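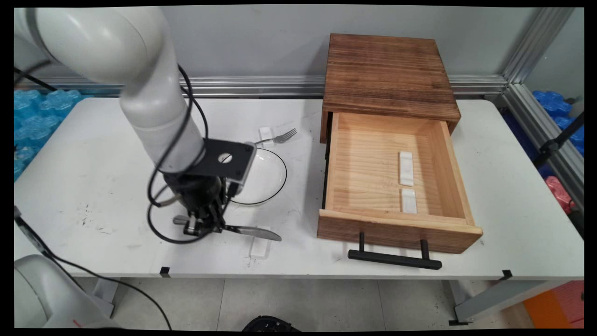 Werer 餐桌整理工作站
产品页 · 参观与演示

Werer 是 Dastby 公司做的桌面双臂工作站,用途是餐具的摆放和收回。客户主要是培训学校、食堂设备商和做操作研究的实验室。本页介绍设备本身,也介绍开放日上可以看到的内容。想先看演示再谈采购的客人,请直接读后半部分。

设备组成

工作站包括一张长桌、机械臂、夹爪、控制柜和操作软件。机械臂固定在桌边,电缆走在臂的外面,维修时不需要拆外壳。夹爪的手指为金属,可以夹住餐刀、叉子这样比较薄的物件。手指属于消耗件,磨损以后可以单独订购,更换用一把内六角扳手就够了。

桌面是白色的。有客人问过能不能做成深色,可以做,但是交货时间要长一些,请在询价时写明。

控制柜放在桌子下面或者旁边都可以,请在柜子后面留出散热的空间。软件有中文和英文两种界面,任务可以保存、复制和改名。改过的任务建议另存一份,我们自己也吃过没有另存的亏。

基本参数

单臂有效负载:4 公斤
控制柜尺寸:宽 436 毫米,深 293 毫米
软件可保存任务数:19 个
供电:单相交流电
安装方式:桌边夹具固定
任务示教:手动拖动,或者遥操作

尺寸不包括接头和电缆。如果您的房间比较窄,请把平面图发给我们,我们会帮您看放得下放不下。

开放日演示:收餐具

今年的开放日在 11 月,地点是我们在 Sunau 的车间。演示从上午十点开始,下午两点重复一次。上午人比较多,想多提问题的客人,建议下午来。

演示的任务是一套简单的餐具。桌上有玻璃盘、银色的餐刀和叉子,还有白色的小搁架,旁边是一个带抽屉的木柜。抽屉拉开,夹爪把餐刀夹起来,刀尖朝右,略微向下。餐刀这一步是整个演示里我们讲得最多的一步。刀身又薄又滑,夹的位置偏一点,刀就会在手指中间转动。所以我们在示教的时候,夹取点要反复调,接近的速度也要放慢。

负责演示的是应用工程师 Senthil Nair。他会先完整地运行一遍,中间不讲话,然后再分步骤慢速运行,一边运行一边说明。客人可以请他在任何一步停下来。去年有一位客人让他在同一个位置停了很多次,他也没有不耐烦。

木柜是请本地的木工 Grímsdóttir 工坊做的,深色的柜面,浅色松木的抽屉,黑色横杆拉手。我们特意没有选工业用的柜子,因为客人家里和餐厅里的抽屉不会是那个样子。木抽屉的松紧会随着季节变化,拉手的高度也和铝型材的柜子不同。如果您有自己的抽屉或者餐具想试,可以带来,请提前写邮件告诉我们尺寸和重量。陶瓷的东西请自己包好。

亲手操作

两场演示结束后,客人都可以试用遥操作。每一位的时间不长,要看当天来多少人。第一次操作的人一般会觉得手上的力很难掌握,特别是夹薄的东西,请不要着急。我们建议先夹白色的搁架,熟悉了再去夹叉子。

操作时请把长头发扎好,宽松的袖子请卷起来。机械臂运行的时候请不要把手伸到桌面上。十二岁以下的孩子可以参观,但是不能操作。

参观登记

参观不收费,需要提前登记。登记时请写明单位、人数、来上午场还是下午场,以及您最关心的问题。收到登记后,我们在三个工作日内回复。演示语言是英语,需要中文说明的客人请在登记里写一句,我们安排同事陪同。

车间门口可以停车,车位有限。从 Sunau 车站走过来,步行大概需要一刻钟,路上有一段上坡。车间里比较凉,请穿一件外套。

询价与交货

标准配置的交货时间是八周,包括安装和一天的培训。木柜和餐具不包括在标准配置里,可以作为附件订购,木柜的颜色会有一些差别。已经参观过的客人,询价时请写上参观的场次,这样我们可以找到当时的记录,您不用把问题再说一遍。

附件清单
备用夹爪手指(一对)
餐具搁架,白色
木柜,单抽屉
电缆固定夹
深色桌面(交货时间另议)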